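3.2 Gathering the examples

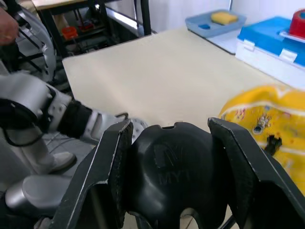

How many examples does the system need before it can learn a new task? In our work the first usable behavior came after a few hundred, but steady results took the full set of 2825.

Figure 3. Wrist view at the Skomwood site, with the gripper open and a light blue tray holding a yellow sponge on the far side of the table.

All examples were gathered at two sites, Privcombe and Skomwood, between spring and August. Each operator worked in blocks of almost 3 hours and switched tasks after every block. Object positions were changed by hand between examples, following a printed list drawn up by Ivana Troncoso. Early lists moved only one object at a time – this made the set too uniform, and we dropped those examples.

Each example stores the wrist view, the joint angles and the state of the gripper. Examples in which the operator paused for more than four seconds were trimmed. We kept failed grasps when the operator recovered within the same example, and marked them with a separate label. Section 4 compares training with and without them.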